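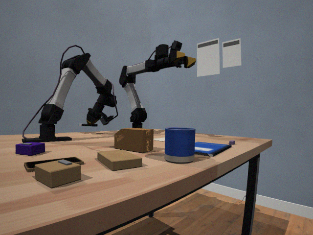
The Two Grippers

The company was called Prekulero and it had the second floor of a building that used to sell carpets. I was hired to compare two grippers and write down which one they should buy. The job was supposed to last until May.

One gripper came from Asar. It was black, with small fingers, and the data sheet for it ran to three pages. The other was from Shin, and its fingers were set at an angle and had yellow pads. Its data sheet was a book. My manager put both in the simulator before we spent money on hardware, and he gave me a table, two arms, a wall and a folder of objects to pick up.

I put out the objects in the morning and ran the trials in the afternoon. The blue cup was the easy one. Both grippers could take it by the rim if I brought them straight down. The book was harder, and the flat tan box was hardest of all, because the sides were so low that the fingers met the wood before they met the box. I wrote all of this in a spreadsheet. There was a column for the object, a column for the gripper, a column for the result and a wide column for remarks. My manager said he only read the remarks.

By the second week I had done 900 picks with the Asar and was starting on the Shin. I had begun to dream about the table. In the dream I was the same size as the purple cube in the back corner, and I could hear the cables dragging.

I told my sister this on the phone and she asked if I was eating.

The trouble started at pick 1707. It was the Shin's turn, and the object was the brown block. The arm came over, the fingers closed, the block went up and the block came down where I had asked. I typed "success" and reset the table. When the table came back, the block was a little to the left of where the file said it should be. I checked the file. The file had not changed. I moved the block back by hand and ran the pick again, and again it came back to the left.

I looked for the cause for the rest of that day. It could have been rounding. It could have been the friction setting, which someone had changed before I was hired and left without a note. I swapped the controller for the older one and got the same thing. I put the Asar on the same arm and the block stayed where it belonged. With the Shin, it moved.

I stayed late. The building's heat went off at six and I put my coat on. The easiest thing was to leave the block where it wanted to be and change the file to match, so I did that, and ran the pick. When the table reset, the block had not moved. I ran it until my hands were cold and it never moved again.

In the remarks column I wrote, "Shin: block drifts on reset, settled after start position edited. Cause not found." I read it over several times. It was correct and it didn't say what I wanted it to say.

My manager came by the next morning with the report in his hand. He had marked one line in pencil.

"Settled," he said.

"It stopped," I said.

"But you don't know why."

"No."

He asked which one I would buy. I told him the Asar was better on the low box and the Shin was better on everything with some height to it, and that the scores were close. He said that wasn't what he had asked. I said the Shin.

"Even with the drift?"

"I'd like to see if the real one does it," I said.

He thought about that and went back to his office. The order went out the same day, to a dealer named Fekico that had one in stock.

It arrived in a box smaller than I expected. We bolted it to the arm in the back room, and I found a brick outside by the loading door and washed it in the sink. I put it on the table and drew around it with a pencil. Then I ran the pick. The fingers closed, the brick went up, the brick came down. My manager bent over to look at the line and asked me for a ruler.

I went to get one from my desk. The simulator was still open there, with both arms waiting. I closed it, found the ruler in the bottom drawer and took it back to him.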